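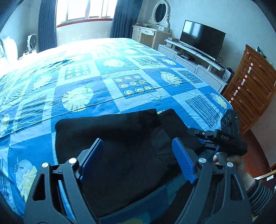
Laundry tasks with hand-held grippers: house rules

These rules apply to folding and sorting work done in a home with a pair of hand-held grippers. They cover beds, tables and other flat surfaces. Kitchen work has its own page.

Before starting

Smooth the bedspread by hand and pull it tight at the corners. Wrinkles get pinched along with the garment. Black clothing on a black cover is hard to make out in the recording, so choose a cover that differs in color from the item.

Empty all pockets. Close zippers and fasten buttons. Switch off any fan that blows across the bed and keep cables away from the folding area.

Open curtains fully or close them fully. Do not change them during a session.

Handling

Grip fabric with the pads only. The frame of the finger and the screw heads should stay clear of knits and linings. Take thick cloth at a seam or waistband, at least 2 inches in from the edge.

One garment on the bed at a time. If an item slips, leave it where it lands and pick it up again with the gripper. Do not straighten it with a bare hand - a take with a hand correction is marked as failed and repeated.

Keep sleeves pushed back or buttoned at the wrist. Loose cuffs catch on the clamp.

Stop after 21 garments and rest for some 2 minutes. Grip force gets uneven when the wrist is tired, and the folds show it.

Care of the pads

Wipe pads with a damp cloth at the end of each session. Lint fills the texture first near the tip. No fabric softener, no alcohol, no talc. Check the screws for play at the same time and tighten by hand with the short driver.

Replace both pads on a gripper together at 3000 grips, or earlier if a corner lifts. Enter the change in the log with your initials.

Worn or cracked fingers go to Yurani Alvarado at Teso. Questions about these rules go to Eliécer Henao. Last revised in August.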